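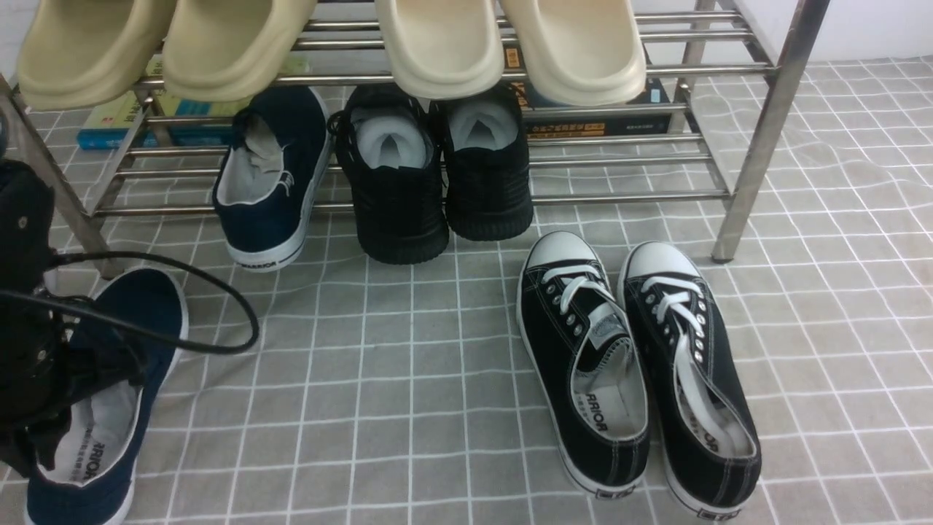
I have been cleaning up after other people's feet for most of my adult life, so when Flemeo sent around an invitation to their May open day with the words "come and watch our robot tidy the shoes," I was in the car before I'd finished reading it. The company rents the back half of an old furniture showroom and builds software for household robots, which mostly means they spend their days setting up little corners of somebody's home and taking them apart again. The shoe corner was the one I'd come for. A steel rack, beige and cream slides along the top, sneakers underneath with their heels facing out, and on the mat in front, a black canvas pair with one long white lace trailing down. If you'd told me it was my own front hall I'd have apologized for it!

The robot is called Esteban. I asked why, and got three different answers from three different people, so I let that go. Soledad Segura runs the home tasks group, and she put me on a folding stool close enough that I could hear the motors (a soft whine, like a dentist two rooms away). Esteban's job that morning was to get the shoes off the floor and onto the rack in matching pairs. It started with a navy canvas sneaker on the left. The other navy one was already up on the shelf, waiting.

"Canvas is a pain," Soledad told me. "It gives when you squeeze it. A hard plastic slide, you grab it and you know what you've got. A canvas shoe changes shape in your hand."

The gripper went down to the opening of the shoe, stopped, and seemed to think. Then it closed on the collar and lifted, and the shoe swung around toe first, and I made a noise I'm a little embarrassed about. It got as far as the rack, bumped a rail and dropped the thing. Soledad didn't blink. She put it back on the mat, tapped something on her tablet, and off we went again. The second try went in crooked. The third one landed next to its partner, heel out, and a man behind me clapped with a donut in his hand.

I stayed for 16 tries in all, and I'd love to give you a proper score, but I got distracted talking to a retired mail carrier about arch support. What I can say is that the laces were the worst of it. Every time the gripper came near one I found myself leaning sideways on my stool, as if that would help. The team has 200 practice runs planned on lace-ups alone before they move on to boots.

Between rounds I wandered over to the other stations. Grilico, a smaller outfit sharing the building, had an arm folding dish towels, and it was good at it, better than my husband. There was also a laundry sorter named Dririco that had been switched off by the time I reached it, with a paper sign saying back at 10 taped to the table. It was well past 11. I waited a bit, ate a donut, gave up.

I went back to the shoes. Soledad let me set the next round up myself, so I tossed a sneaker down the way my 13-year-old does, from a distance and without looking. She laughed and said that was the hardest starting position they'd had all day. Esteban got it on the second attempt.

When will I be able to buy one? Soledad wouldn't give me a year, and I did ask twice. The mat and the rack stay where they are for now, and they're looking for more shoes, especially kids' sizes. I'm bringing a bag next time.

Shares: 200 | Comments: 4

tessa_m
My kids' cleats would finish that robot off in one afternoon. Great read though.

Old Dog Walker
Does it do stairs? Half of our shoes live on the stairs.

paulineK
I went too and the towel arm was my favorite! Dririco did come back on after lunch, by the way. It was slow but it sorted socks.

Old Dog Walker
Socks! OK now I'm interested.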